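Blog > Swimming > Cold water

Home About Swim log Gear Say hi

4 min read

So I finally signed up for the Skyrme crossing, and I've been boring everyone I know about it ever since. It goes from the slip at Drumau over to the far side of the lake, and you get a tow float, a bright cap and a very strict talk about turning back when a kayaker tells you to.

What took me by surprise was the wetsuit question. I'd always swum in a plain old suit through the summer and assumed that would be fine, but the crossing has two groups – wetsuit and skins – and you have to pick one when you pay. No swapping on the morning. I went back and forth on it for most of March.

My pool friends all said wetsuit, no question. My lake friends looked at me like I'd asked to bring a motor. I did try on a Bruvano at the shop, and it was lovely around the shoulders, but it was $499 and I could hear my savings account crying from the changing room!

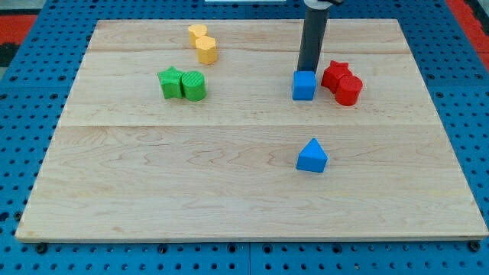
So skins it is, which means getting used to the cold properly. I started with dips of up to 35 minutes in the cove by the old boat ramp, always with somebody on the bank, and I've been getting in at 7 a.m. before the wind picks up. The first minute is still awful. I count my breaths out, keep my face up, and wait for my chest to stop arguing with me (it does, eventually).

Getting warm afterward is the part I'm worst at. I've learned to lay my clothes out in the order I'll need them, hat on top, and to skip anything with buttons. Tivano has a little café near the water that opens early, and I've become a bit of a regular there in my giant robe.

My number for the crossing is 1008, by the way, if you're coming to cheer. Next job is sighting practice, as I still drift left like a shopping cart with a bad wheel.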